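`kos-handover` is the part of the Kos stack that decides which arm is holding what. It is a small package with a narrow job, and it has caused more arguments than the motion planner, which at least fails loudly.

Maintainer: Nhi Từ
Status: used at Bresley, tolerated elsewhere
Last reviewed: Mar 2, 2019

## What it does

Takes two end-effector poses, two gripper widths and the wrist images, and keeps a hold state for every object both arms might touch. The planner asks it one question: may I open this gripper? It answers yes, no, or `WAIT`. Most of the code is about `WAIT`.

It does not plan grasps. It does not find objects. It does not know what a cookie is, although the task folder names may suggest otherwise.

## Install

```
git clone kos-handover
cd kos-handover
make deps
make test
```

`make test` runs in replay and needs no hardware. If it passes the first time, check that it ran.

## Hold states

| State | Meaning |
|---|---|
| `FREE` | neither arm claims the object |
| `LEFT` / `RIGHT` | one arm claims it |
| `BOTH` | both claim it, and their motions are coupled |
| `DISPUTED` | the widths say held, the poses say otherwise |

`BOTH` is where clear containers live. In this state the two wrists are treated as the ends of one rigid stick. You may tilt the stick. You may not stretch it – the solver clamps relative motion to 2 mm and raises `E_TUG` past that.
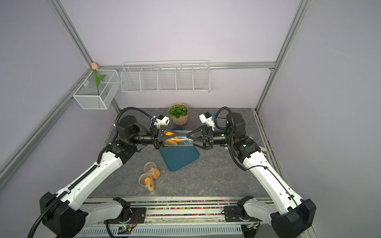
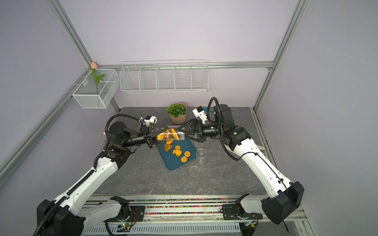
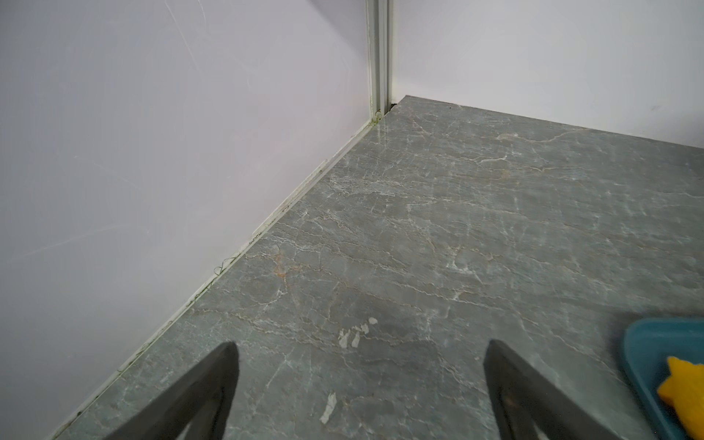 *First two: fixed view, container held at both ends over the tray (orange fruit pieces, then cookies). Third: wrist view toward a corner of the cell.*

## Wrist views and the corner problem

The wrist stream is used for one thing, a yes/no mask of whether something is between the fingers. The mask network came from Vudent and was trained on tabletops with better manners than ours. The tabletop here has a marble pattern, and pale veins look a great deal like the edges of clear plastic if you are a network and have never been told otherwise.

So the mask gets a veto from the gripper width. If the fingers are spread and the mask claims an object, the mask loses. Small pale flecks on the table are filtered by area before any of this. Please don't raise the area threshold to make a demo work; the last person who did found that bottle necks are also small.

Fixed-camera input is optional. Turn it on for `BOTH`, where each wrist sees its own end of the container and has strong opinions about the other.

## Config

```
hold:
 window_frames: 7
 stretch_limit_mm: 2
 mask_veto: width
 fixed_view: true
replay:
 episodes: 84
 workers: 16
```

- `window_frames` – how long a state must persist before it is believed. Lower values are exciting.
- `mask_veto` – `width` or `none`. There is a reason `none` prints a warning in capitals.
- `workers` – set this to something your machine can survive.

## Replay set

The replay set has 84 episodes, split by folder into `fruit` and `cookies`. Labels are hold states per frame, written by hand and then argued over. Where two labelers disagreed, the frame is marked `DISPUTED`, so that state means one thing in the labels and a slightly different thing in the code. Issue 16 covers this and is now mostly poetry.

Known gaps:

- Tilt is under-represented. Contents that shift inside the container change the load on each wrist, and the estimator reads that as a tug.
- The artificial plant at the back of the table gets proposed as a graspable object when the fixed view is on. Add it to `ignore_regions`.
- Frames in which a wrist camera sees only table and wall are kept on purpose. They are the negatives. Do not clean them up.

## Compatibility

Works with the Nestedov driver, position mode only. Torque mode compiles, and that is the nicest thing I can say about it.

## Contributing

Run replay before opening a pull request and paste the `E_TUG` count from before and after your change. If the count dropped to zero, say which check you turned off.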